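Home | Notebooks | Shift Log | Search | Log out

Workshop notebook, Dradosbridge
June 27, 2026

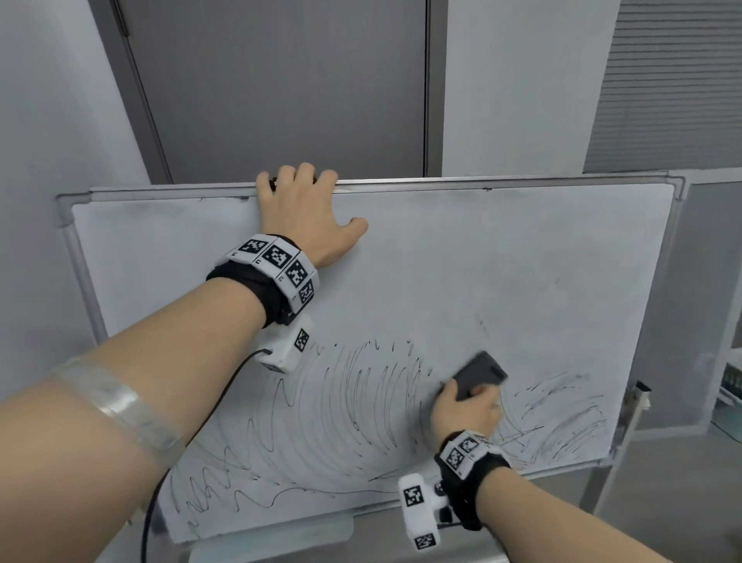 Cleaning tasks again. Ostent wants the wipe-down work on the new line handed over by September, and the figure on the slide is 2,000 hours a year saved. I asked Teodoro where it came from. He said it was 750 per shift line plus "the rest," and could not say what the rest was. My own worry is pressure. One hand steadying the top rail, the other pushing an eraser through all that black scribble: a person does this without thinking and goes back over the gray smears until they look right. How much of that comes through from tags on the wrists, I don't know. Position, fine. How hard the eraser is pressed, I doubt it.

Jennylyn disagrees. She thinks position plus enough repeats gets us there. We have 59 usable repeats. Tejada's note asks for 3,000. At our rate that is not a September job, and I wrote that in the margin of the plan, where it will probably stay.

Other thing, not technical. The two people on evening wipe-down have been told they will "move up to oversight." Asked what oversight means on a Tuesday at nine at night. Answer so far: watching a screen and going out to redo the corners. Same pay grade. One of them liked the cleaning because she could talk to the packers while she did it. That isn't in the Plornness spreadsheet and I don't see a column for it.

To do:
- get the real hours from the shift log
- ask J. about a force reading at the eraser
- find out who signs off on a missed patch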